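Housekeeping Notes: Soap Dishes and Washstand Tables in the Residence Rooms

The Housekeeping Office at Noltia House has completed its summer review of the washing supplies issued to residents. Members of the house will recall that the wall-mounted dispensers were withdrawn in February, after repeated complaints of leaking, and that bar soap has been issued in their place. Each room now receives one bar and one dish. A total of 466 dishes were ordered for the Drosia and Jollevska wings, and all but 59 have been given out. The remainder are held in the linen store as replacements.

The dish chosen is a shallow pink tray with a raised rim. The soap should be set down on the patterned floor of the tray and not balanced on the rim, where it is easily knocked to the table or the floor.
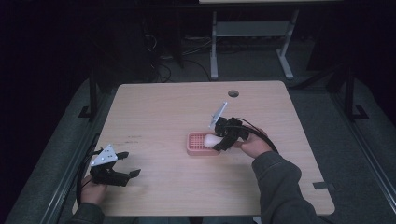 How often should the dish be washed?
Once a week is sufficient for most rooms. Empty the dish, rinse it under warm water, go over the bottom with a soft brush, and let it dry before the soap is put back.

Residents are asked not to leave a dish standing in water overnight. Soap that softens in this way is used up quickly, and the residue is difficult to remove once it has hardened. A bar that has become too small to handle may be pressed onto a new one while both are damp.

The Office also wishes to say a word about the tables. The light wooden tops are pleasant to use, but they do show wear. Gray scuff marks have been reported in a number of rooms, and staff have been asked which cleaning products may be used on them.

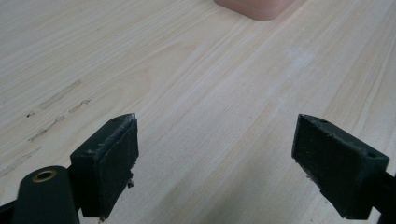

A damp cotton cloth with a drop of mild dish liquid should be tried first, always working along the grain. Scouring powder and steel wool are not permitted on any wooden surface in the house. If a mark remains after 2 attempts, please leave it alone and report it to Halima Makokha at the Housekeeping desk -- she keeps the list of tables to be treated during the winter closing.

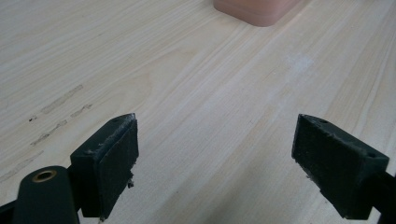
Tables should be wiped dry afterward, including the area under the dish. Hot cups and hair irons must not be placed directly on the wood. Mats are available from the desk without charge.

Requests for a replacement dish may be made in writing to Wafula Mrema, Srivastava Annex, and should give the room number and the wing.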